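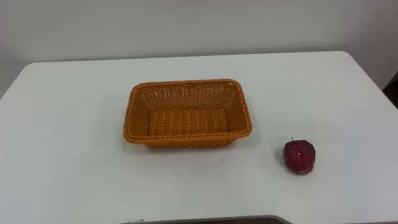

Basket and apple, white table.

The Petkov Tapes: Complete Audio Set
Five discs of Oditska radio interviews on the Tronitz pipeline vote, uncut, including the senator's long pause.

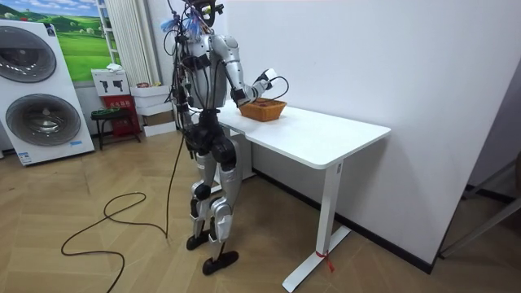

COKPORT, 11 March 2018 - The set is back in stock. It runs 162 minutes, and 14 of them are spent establishing who was in the room. We left those in. Two ministries asked for a correction - they wanted different ones.
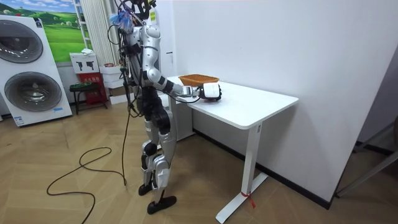
Shipping and returns
Orders leave Cokport within five days. Unopened sets can be returned until the end of April. Changing your mind about the pipeline doesn't count as a defect.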